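Thread zum Saisonende in der Kovham-Arena, weil ich heute früh um sieben schon wieder wach war und mein Arm noch nicht weiß, ob er mir verzeiht. (1/11)

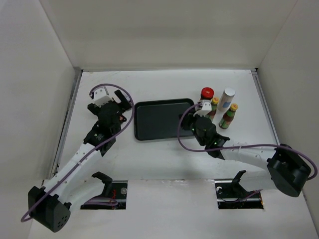
Wie lange soll ein Hobbypitcher nach einem langen Start pausieren? Vier volle Tage ohne Würfe von der Platte, und wenn es am fünften noch zieht, eben einen sechsten. (2/11)

Ich habe gestern 32 Pitches im ersten Inning geworfen. Im ersten. Andere Leute brauchen dafür drei Innings und haben danach noch Lust auf Abendessen. (3/11)

Gegner war Zustport, Tabellenletzter, seit April ohne Auswärtssieg. Man fährt da mit einem gewissen Gefühl hin. Sie offenbar auch, es war nur ein anderes. (4/11)

Erster Batter: Walk. Zweiter: Walk. Dritter: Bunt, den ich selbst aufnehme und mit großer Überzeugung ins rechte Außenfeld werfe. Der Right Fielder war so überrascht wie die First Base. (5/11)

Unser Catcher kam raus und sagte: »Wirf mal Strikes.« Dafür machen die beim Verband Trainerlehrgänge mit 30 Unterrichtseinheiten. (6/11)

Nach dem zweiten Inning stand es 0:6. Ab da habe ich ordentlich geworfen, was in der Statistik natürlich keiner sieht. ERA ist eine Kennzahl für Menschen, die Zusammenhänge nicht mögen. (7/11)

Im siebten noch mal kurz Hoffnung: Bases loaded, ein Aus, unser bester Hitter am Schlag. Double Play. Der Stadionsprecher spielte trotzdem die Jubelmusik, vermutlich war die Datei schon geladen. (8/11)

Endstand 4:7. Damit Platz fünf, hinter Nustano, die wir zweimal geschlagen haben und die jetzt so tun, als hätten sie das nie mitbekommen. (9/11)

Zuschauer laut Durchsage: »rund 2078 in dieser Saison«. Wer bei einer krummen Zahl »rund« sagt, hat die Kinder vom Spielplatz nebenan mitgerechnet. Ich bin dafür. (10/11)

Nächste Woche Platz winterfest machen, Plane über den Mound, Handschuh einfetten. Hallentraining ab November in Ifans, bitte helle Sohlen mitbringen, der Hausmeister dort wirft härter als ich. (11/11)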